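Teaching by demonstration

Teaching by demonstration is a way of programming a robot in which a person shows the machine a task instead of writing out each motion in code. The person may move the arm directly by hand or steer it from a distance with a controller. The robot's positions are recorded along the way, usually together with camera images, and the recordings are used to train a control program, often called a policy.

Methods

In hand guiding, also known as kinesthetic teaching, the operator takes hold of the arm and leads it through the motion. The joints are set to give way under light pressure. The method needs little equipment, but the operator's hands and body often block the cameras.

In remote control, or teleoperation, the operator works through a joystick, a handheld tracker or a smaller copy of the arm called a leader. The robot follows the leader's joints as closely as its own motors allow. Operators can work on a physical robot or on a simulated one, and the same leader device can often serve both.

Use of simulation

Simulated demonstrations are common in early work, before a task is moved to hardware. Nothing breaks when an object is dropped, and the starting layout can be restored at once. Kitchen tasks are a frequent choice – food items vary in shape and are awkward to grip. A simulated arm may be steered to carry a single item, such as a potato, over a checkered tabletop and past its edge. Judging depth on a flat screen is a known difficulty, and many operators switch between two or more views.

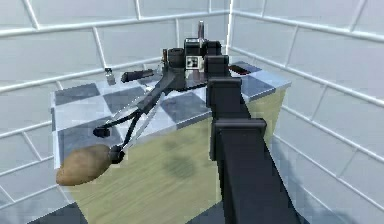
Recording and review

A single recorded attempt is called an episode. The Skodness project, run at Koltovville under Ourania Drakos, collected 3108 episodes of simulated kitchen work, with no more than 400 from any one operator. Each operator made five practice runs that were not kept.

Jeptoo Kioko, who reviewed the Skodness recordings, sorted failed episodes into missed grasps, drops and collisions. Long pauses were trimmed – a policy trained on them tends to stop in the same places. A later set recorded at Drakstead added 800 episodes made by hand guiding on a physical arm.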